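Showroom wipe-down, Monday

Quick one before the doors open. Bathroom corner at Nisarlow is getting its clean this week, toilets first, floor last. Cloths and brushes are on the big cardboard box, please put them back on it when your done. Lids closed on the display models unless a customer asks. Marble shows everything so go over it dry after. 40 new cloths came in, purple for the toilets only.

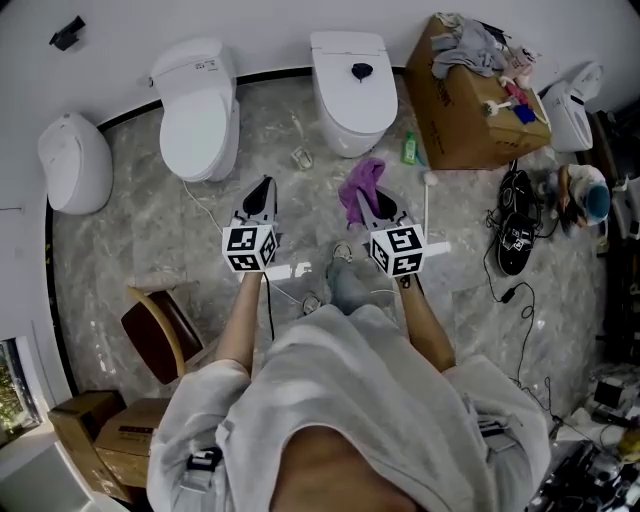

Herman Pasaribu wrote in to ask if we could please stop using the strong cleaner on the smart seats, it dulls the plastic and he has had to swap 3 lids at the Tultel branch already. Plain soap and a soft cloth does it, he says, and the long brush for behind the base.

So, soap from now on. Order is in with Varus, should be here before lunch. Tank models get moved out from the wall Monday after closing, need two people for taht. Names to Myroslav.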